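Taltov shared workshop, Jamport
Two-arm bench build: inspection checklist with comments

Inspected by: Nawal Ashour
Builder present: Hatem Chraibi
Date: 29 Jan 2019
Previous inspection: August

Marks used: OK, FIX (before next powered run), WATCH (look again next time), N/A.

General

The build is two black arms on one white table, run from a single supply and a single control box. Hatem built it over the winter from a Haberkorn joint kit and a set of brackets he cut himself. The shop rules for powered tools apply, plus the extra sheet for anything that moves by itself. I went through it first with the power off and the plug on the table where I could see it, then powered.

1. Power and stop

1.1 Main plug and lead undamaged. OK.
1.2 Supply fused at the correct rating. OK. Fuse was replaced after the August check and the new value is written on the lid.
1.3 Stop button within reach of the person at the bench. OK. Moved to the front right corner post since last time.
1.4 Stop button cuts power to both arms. OK. Pressed it 4 times, twice for each arm moving. Both arms sag when power goes, the right one more. Anyone with hands under it should expect that.
1.5 Spare stop button at the door. FIX. It is mounted but not wired. Either wire it or take it down. A dead button on the wall is worse than a bare wall.
1.6 Control box closed and screwed. FIX. Two screws missing on the lid. Hatem has them in a jar.

2. Mounting

2.1 Base bolts tight, both arms. OK. Checked with the shop torque wrench.
2.2 Table does not rock. WATCH. One foot was short and has a shim under it. The shim is fine for now but it will walk.
2.3 Joint rings seated, no play. OK on the left arm. WATCH on the right, very slight play at the shoulder when pushed by hand. Hatem says the Haberkorn sheet allows it. I would like to see the sheet.
2.4 Brackets free of sharp edges. OK. Filed down since August.

3. Cables

3.1 No bare conductor anywhere. OK.
3.2 Cables clear of pinch points through full travel. WATCH. The loop on the right arm hangs down beside the lower segment. It cleared everything in the slow run, but a handle or strap standing up from the table could catch it. Add one more tie near the elbow, and leave enough slack for the shoulder to turn.
3.3 Strain relief at the control box. OK.
3.4 Cables labeled at both ends. FIX. Left arm is labeled, right arm is not.

4. Grippers

4.1 Fingers tight on their mounts. OK.
4.2 Closing force limited in software. OK. Limit is set to 40 percent and the setting is saved, so it comes back after a restart. Confirmed by restarting.
4.3 No loose hardware on the gripper. OK.
4.4 Soft items only during testing. OK. No glass, no cans, no knives on the table. Fruit and fabric are fine. Throw the fruit out afterward, it does not go back in the shop kitchen.

5. Powered run

5.1 Slow speed selected before power on. OK.
5.2 Nobody inside the taped line. FIX. The tape has worn off on the left side. Put down new tape, the yellow from the Gondley cabinet.
5.3 Arms do not reach the wall behind the table. OK. Limits set in software only, no hard stops fitted.
5.4 Both arms working on one object without pulling against each other. WATCH. The test used the navy lunch bag and two bananas, with the left arm down in the mouth of the bag and the right gripper on the nearer banana. This is the item I spent the most time on. Soft bags hide how hard an arm is pushing, so look at the sides and the straps as well as the grippers. If a strap goes tight, stop and back the arm off by hand control before going on.

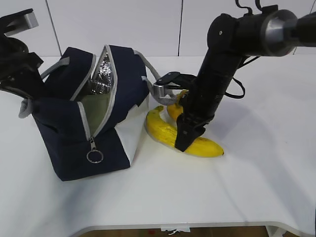
5.5 Arms return to park on command. OK. Left parks first, then right.
5.6 Someone other than the builder can park and shut down from the written card. OK. I did it myself. Step 6 on the card says "green switch" and the switch is black. Correct the card.

6. Housekeeping

6.1 Floor under and in front of the table clear. FIX. Sweep before each run.
6.2 Tools off the table before power on. OK.
6.3 Log filled in. WATCH. There are 23 entries since August and several have no initials.

Result

Passed for slow speed with two people present. Not passed for full speed, and not passed for running alone. The FIX items are 1.5, 1.6, 3.4, 5.2 and 6.1. None of them needs parts we don't have.

Builder's comments (Hatem): Lid screws are back in. I will take the door button down for now and wire it when the longer cable comes. Sheet for the shoulder joint is in the binder — second pocket. I'd like to ask for full speed once the tape is down and the right arm is labeled.

Inspector's reply (Nawal): Fine, but I want hard stops on both shoulders before we talk about full speed. Software limits are OK until someone edits the file. Bring the binder.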